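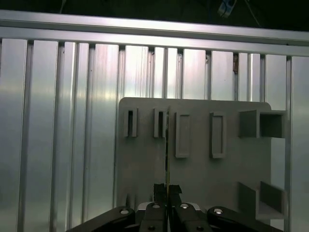 Insertion cell, slot board — re-teach and gripper service
July, Saturday

Starting state

Cell came up at 7:40 with no faults. Last run on the old program stopped on insert force limit at the second slot, three times in a row, and the first slot was getting slower all week. Decided to stop nudging the offset and redo the chain from the fingers outward: linkage, fingertips, tool frame, board frame, slot poses. Program on the controller is Durel insert, version 11. Saved a copy before touching anything. Force log from the stopped runs is in the same folder.

Test piece for all of the below is the thin goldish strip, held vertically between the fingertips. Same strip throughout so the numbers compare. Do not swap it for another one from the bin halfway through.

Gripper linkage

Air and power off at the cell, gripper left on the wrist. Checked play by hand at each finger, closed and half open. Right side was fine. Left side had a small rock, felt mostly at half open, almost gone when closed. That agrees with the symptom: grip is firm but the strip sits at a slightly different angle each time it is picked.

Took out the pivot bolt at the top of the inner left link. Thread clean, no scoring on the shank. Old threadlocker had gone to powder. Cleaned both parts, fresh threadlocker, back in. Did the outer left one while there. Marked both heads with paint pen afterward so rotation will show at the next check. Right side bolts not disturbed, only marked.

Do not tighten these until the link binds. It should drop under its own weight with the drive released. First try was too tight, and the fingers closed with a visible hesitation. Backed off, redone.

Fingertips

Wiped with alcohol, both faces. Light polish mark on the left face near the tip, not deep enough to catch a fingernail. Left as is. Notches at the tops of the tips had packed dust in them; cleaned out with a plastic pick. Spare pair is in the Zelum drawer, bag labeled with the finger length. There is only the one pair left, reorder.

Tool frame

Redid the tool center point with the pin method, 12 poses. Controller reported a residual of 0.11 mm, against 0.34 before the linkage work. Accepted. The tool frame is on the fingertips, with strip length added as a separate offset in the program. Someone had folded the two together in an earlier version, which made it impossible to tell which had drifted. Split them again and put a comment in the header.

Board frame

Board was not square to the fixture. Measured from the long aluminum rail to the top edge of the board at both ends with the depth gauge: 0.6 mm difference. Loosened the clamps, set the board against the stops, clamped again in the order left, right, left. Difference now below what the gauge reads.

Taught the board frame on three points as usual. Used the outside corners of the raised features and ignored the upper right corner of the board, which is rounded and gives a different answer depending on who is driving.

Wrist camera check: the fixed exposure was set with the overhead lights off, and with them on the bright streaks on the extrusions behind the board pull the edge finder away from the slots. Cut the search region so it ends at the board and never reaches the slatted wall. Gain down one step. Edge finder now locks onto both narrow slots with the lights on or off. Kimaro vision settings exported and saved under the new name.

Slot poses

Approach is from the front of the board, strip vertical, stop short of the face, then slow advance. Re-taught the left slot first, then the second one. For each:

1. Jog to the approach pose at 5 percent speed.
2. Check strip against slot by eye from both sides, then with the wrist camera.
3. Advance under force control with the limit at 5 N.
4. If it touches the frame, back out fully and correct laterally. No correcting while in contact.
5. Record pose, retract, open, repeat from pick.

The strip in the approach position for the second slot looked slightly to the right of the holder from the wrist camera view. That was before the lateral correction. Final correction on this slot was 0.4 mm left, none vertical. The left slot needed no lateral correction once the board was square.

The two larger frames with the shallow recesses were not re-taught. They have no through opening and are not used by this program. Same for the two open brackets on the right side of the board — but note the upper one sticks out, and the outgoing path to the park position passes it. Added a via point so the wrist clears it. The old path was legal but tight.

Verification

Ran the full cycle at 5 percent, then 25, then production speed. Logged run at production speed: 169 cycles alternating between the two slots, no force stops. Peak insert force on the second slot 2.8 N, on the left slot 2.1 N. Cycle time is up by 0.3 s on account of the via point. Can be won back by blending but not worth doing today.

Stopped the run by hand and rechecked the paint marks on the pivot bolts. No movement. Left finger play checked again, none felt.

Open items

Saved as version 12. Version 11 kept on the controller until Hisow line has run a full shift on the new one.

Pivot bolts: recheck paint marks weekly for a month, then go back to the normal interval.

Order fingertips, two pairs.

Board clamps are still the type that walk when tightened. Want dowels in the fixture instead of stops. Needs a drawing.

Force log rolls over and overwrites itself when the disk quota is hit. Raised quota for now. The copy job to the server fails silently if the share is not mounted at boot, have not looked at why.

Depth gauge battery low.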